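How to Clean the Glass on a Countertop Oven Door

Updated 18 July 2021
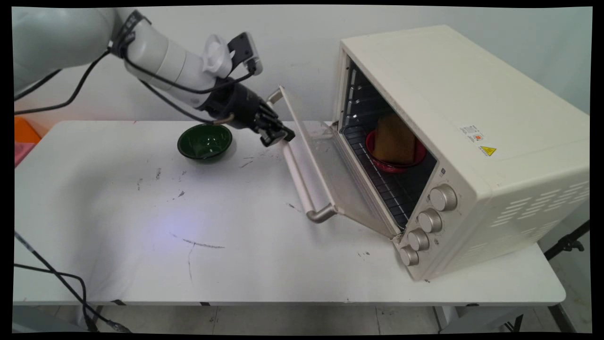 With the glass door open, the top edge is easy to reach.

Brown film on an oven door builds up slowly. Each time you roast something, a fine mist of fat lands on the glass and bakes on. After a few months you can't see whether the toast is done. Most of it comes off with baking soda, dish soap and some patience. I clean mine every other month, and the job takes 60 minutes, most of it waiting.

These steps are for small ovens with a plain glass door and no coating. If your manual mentions a coated or self-cleaning surface, follow the manual.

What you need

Baking soda
Dish soap
White vinegar in a spray bottle
Two microfiber cloths
A soft sponge
An old toothbrush
A plastic scraper (an expired store card works)
A towel

Skip steel wool and the green side of the sponge. Both leave fine scratches that hold grease, and the door will look dull even when it is clean.

Step 1. Unplug the oven and let it cool

Pull the plug from the wall. If you used the oven today, give it at least an hour. Cold liquid on hot glass can crack it.

Step 2. Take out the loose parts

Remove the rack, the pan and the crumb tray. Shake the crumbs into the trash and leave everything to soak in hot, soapy water while you work on the door. Wipe out the bottom of the oven too, or the crumbs will end up in your paste.

Step 3. Open the door and support it

Lower the door as far as it goes on its own. Don't push it past that point. On many small ovens the hinges are light, and leaning on an open door can bend them. Fold the towel and slide it under the door if there is a gap between the door and the counter.

Step 4. Make the paste

Mix half a cup of baking soda with a squirt of dish soap, then add water a spoonful at a time. You want something like thick yogurt. If it runs, add more baking soda.

Step 5. Spread it and wait

Cover the inside of the glass with a thin layer, a bit thicker over the dark spots. Stay away from the hinges, the door seal if there is one, and any vents. Leave it for 30 minutes. For a door that hasn't been cleaned in a year, go for 45 and lay a damp cloth over the paste so it doesn't dry out.

Step 6. Scrub

Wet the sponge and rub in small circles with light pressure. The paste will turn tan or brown. Use the toothbrush along the edges, where the glass meets the metal. For spots that won't move, hold the plastic scraper nearly flat and push slowly.

Step 7. Wipe and rinse

Wipe off the paste with a damp cloth, rinse the cloth, and wipe again. It usually takes three or four passes. Spray vinegar on what's left. It will fizz a little where there is still baking soda, and the white haze will wipe away.

Step 8. Dry and polish

Go over the glass with the dry microfiber cloth, inside and out. Leave the door open for 20 minutes before you plug the oven back in.

If the grease is between two panes

Some doors have two layers of glass, and drips can get in through the gap at the top. On larger ovens you can often take the door apart with a screwdriver. On a countertop oven I would leave it alone unless the manual shows you how – the screws are small and the panes don't always go back in straight.

Common questions

Can I use ammonia or oven spray?
Ammonia works, but the smell in a small kitchen is strong, and it should never go near bleach. Oven sprays vary. Check that the label allows use on your type of oven, and keep the spray off the heating elements.

Can I use a razor blade?
On flat, bare glass it can be done. I don't do it. One slip with the corner of the blade leaves a scratch you will look at every morning.

How do I keep it clean longer?
Wipe the door with a damp cloth after roasting, once the oven is cool. Cover fatty food loosely when the recipe allows it, and keep foil well clear of the elements. Chicken thighs and bacon are the worst for spatter, so those are the days to wipe it down before bed.

Filed under: Kitchen, Small appliances
517 readers found this page helpful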